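Vunby, the trading card game with the drowned cities and the tax-collecting crabs, is getting a fourth set this July. Publisher Grultell put the news up on its blog at lunchtime and the site promptly fell over.

The new set is called Kimside. 200 cards, down from 491 last time, which a lot of players will be glad of — the last one was a slog to collect.

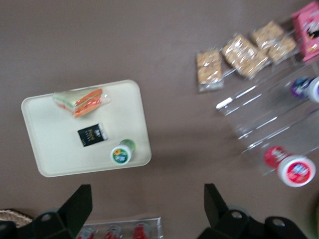
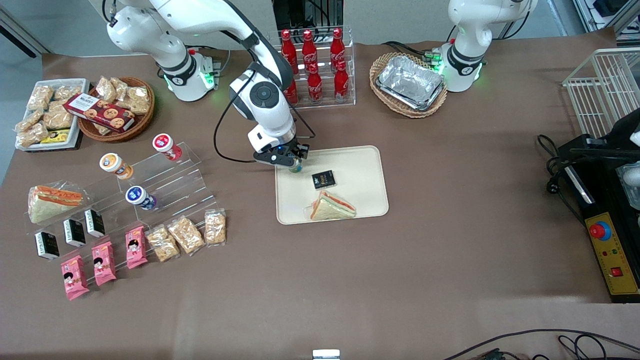 In both pictures: a tray on the table.

Kimside is a river town on the far bank from the old capital, so expect ferries, smugglers and plenty of fog. Fog is the big new rule. You play a card face down, pay one coin, and it stays hidden until someone attacks it or you run out of coins. Holovko, the bog witch faction dropped after the first set, is back too and gets its own starter deck.

We use cookies to remember your settings and count visits. Accept all | Manage choices

Not everyone is happy. Older Holovko cards wont be legal in league play unless they're reprinted, and only a handful have been so far. The thread about it on the offical forum had 635 replies by teatime, most of them cross. Grultell says a full list of legal cards will go up before launch but gave no date.

Prices stay the same for boosters. Starter decks go up a bit, and now come with a cloth map and a proper rulebook instead of the fold-out sheet. There's a numbered collector's box as well — 3771 made, one per customer, shop pre-orders only.

Shops can run early play nights the weekend before release. No word yet on a digital version. More when we get it.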